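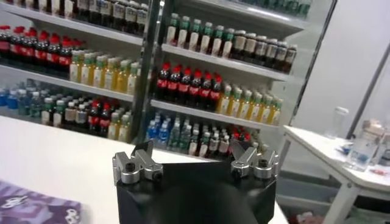

March 21, 2020

Pamphlet index, Grasso box, second pass

Finished the scripture references for the Grasso box. Total is 1,190 references after removing duplicates on the same page. Exported to Cultetia, old export kept in the January folder in case we need to go back.

Tomon still has trouble with Roman numeral chapters. "Dan. vii. 24" comes through fine, but "Rev. xvii. 12" loses the chapter if there is a line break after the period. Added a rule for it. Checked against the 30 pamphlets we marked by hand and it now misses 8, all in the one with the broken type. Those I typed in.

Daniel 7 and Revelation 13 are the most cited chapters, no surprise there. Daniel 2 is third. I had expected more of Ezekiel 38. It hardly shows up in the older pamphlets, and where it does the writer is usually quoting somebody else. 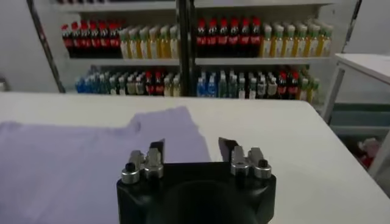 Subject headings are slower going. The "ten kings" heading has to be split. Some writers take the ten horns as countries that already existed when they were writing, some as a league still to come, and a few won't commit. Right now all of them are filed together and a search is no use to anyone. Proposed:

Ten horns, past or present kingdoms
Ten horns, future league
Ten horns, other or not stated

Same problem with "Beast," which covers a person in one pamphlet and a government or church in the next. Several use it both ways within a page. Leave that one alone until the horns are done.

Please don't enter our own view of a passage in the notes field. I found two records where the note argues with the pamphlet. I moved that text to the discussion page.
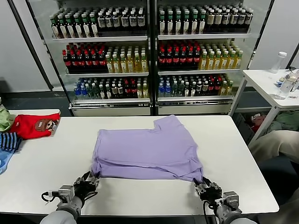 Dates: where the writer names a year for the end, it goes in the "stated year" field exactly as printed. If a later printing changes the year, make a separate record and link the two. There is one pamphlet with a slip of paper pasted over the year. I can read the new one but not the old one, so the first printing stays blank.

Bamex sleeves came, pack of 30. They are a little short for the tall tracts. Used them on the small ones and left the tall ones in folders.

To do:
Rerun Tomon on the Roman numeral pages
Split ten horns heading
Ask whether the hymn sheets belong in this index at all
Order taller sleeves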